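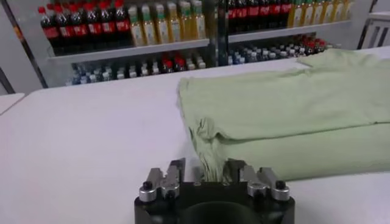 For my food and travel writing project I spent two days in Pacheco, eating at every place in town that gets skipped by the guidebooks, and I came home with a notebook so greasy I had to photocopy the pages before I could read them. The assignment was to pick one kind of dish and follow it through a single town. I picked dumplings, mostly because I love them and partly because the bus goes right there! Folding them is harder than eating them, I can tell you. You want both sides of your pinch to come in evenly, like a pair of metal jaws on either side of a gripper, the left one mirroring the right, and mine came in like two people arguing over a coat.

My first stop was Likier, a lunch counter with 6 stools and a radio that only seems to play weather. I ordered the pork ones and they were fine. A bit thick at the seam, good broth. The woman at the register asked what I was writing and when I said it was for school she gave me a second bowl of broth and told me to put down that the parking is free after lunch. So: the parking is free after lunch.

Then I walked over to Katusico, where Hoi-yan Wei let me stand in the kitchen for most of the afternoon (thank you again, if you read this). She grew up eating her aunt's version with chives and egg and she still makes it that way, even though customers keep asking for shrimp. They made 295 dumplings while I was there. I know because she writes the total on a strip of tape by the fridge. Five of those were mine and they got boiled separately, for good reason.

My partner on the project, Feng-yi Chuang, took the evening shift and went to Rarkine, which is fancier and has cloth napkins. Her notes say the wrappers were green, the sauce was too sweet, and the waiter was lovely about her spilling it. We disagree on that place. I went back the next day and liked the sauce a lot, especially with the fried ones.

What I would do differently: bring cash, eat less at the first stop, and ask people about prices early on, before the dinner rush starts and they don't have time to talk. I also never got to the bakery by the bus station that does a sweet bean version, so that part of our plan is still blank. Feng-yi wants to go back for it in May.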